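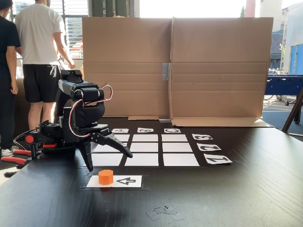
Stulla tabletop arm kit -- frequently asked questions

Last updated in January by Shobha. If yours isn't answered, email the Gestlow bench and one of us will get back to you.

What's in the box?
Arm, two-fingered gripper, mounting block, two table clamps, power supply, USB lead, printed quick guide. Blocks and the card set are in the Starter version only. Laptop not included.

Do I need to screw it down?
No. Clamps are fine for a normal table. Do them up properly, then check again after the first half hour of use. Glass tables -- please don't.

How long does setup take?
Allow 30 minutes first time. Most of that is calibration. After that it's plug in, home the arm, go.

What's the grid game?
Nine paper squares, three by three. Numbers down one side, letters along the other, so every square has a name like on a map. You ask for a square, arm moves the block there. Good first excercise and kids get it straight away.

Does the grid have to be exact?
Near enough is OK. Cut your own from plain white paper if you loose ours. Leave a gap between squares and tape them down or they creep. Keep to the same spacing all the way across.

Any trouble with sunlight?
Sometimes. Strong light from a window behind the table can upset the optional camera. A big sheet of cardboard stood up at the back sorts it. Shiny dark table tops can be a nuisance too, try a matt cloth.

What can it lift?
Small blocks, empty cups, pens. Limit is 228 grams with the arm stretched out. Over that it sags and the motors get warm.

Can I use my own code?
Yes. Python examples are in the download. Drag and drop editor also works, a bit slower.

Arm stops and shows error 7?
Cable snagged, usually. Power off, free the cables by the upper joint, check nothing pulls tight at full reach, power on, home again. Still there -- ring us and ask for Rhun, extension 2531.

Can we hire one?
Yes, by the week. Ask Wiebke for dates. School bookings fill up early in the spring term.

Spare parts?
Gripper fingers and clamps normally in stock. Motors are ordered in so theres a wait.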